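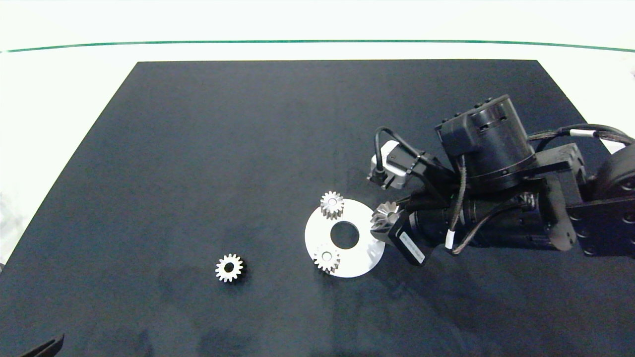
Hi all,

What a game! I've watched the second half again and I still can't believe Lodgate were down 6 going into the last quarter. Okonkwo was everywhere – she hit from the corner, she hit off the dribble, and she pulled down every loose rebound on the left side. Fledholm had no answer once we went to the small lineup.

Isla Yule wrote:

> Does anyone know how close Okonkwo is to the club scoring
> record? My program has her on 498 for the season but I think
> it leaves out the Cirwood game in June. Also, are we keeping
> the zone defense for the playoffs? I thought it looked shaky
> against quick guards.

Isla, your program is right, Cirwood is in there. I checked it against the score sheets. So she needs two more for 500, and I'd love to see her get them at home!

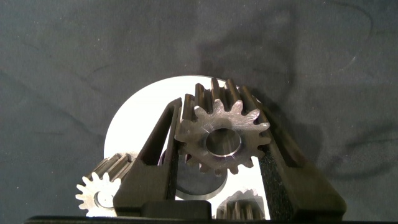 Steel spur gear in front of a white disc, on dark gray cloth.

On the zone, I'd keep it. It was slow to rotate early on, sure, but look at the third quarter again and watch how the bottom two close out on the shooters. Fledholm kept settling for long ones late in the clock. Cirwood will push the pace more, and I can see us switching to man for a few minutes when they bring their second guard on, but the zone is what got us this far.

Does anyone have the first half on tape? Mine starts just before the break and I really want to see that opening run.

Go Lodgate!

Contact the list owner | Copyright 2020 Lodgate Supporters List | Back to top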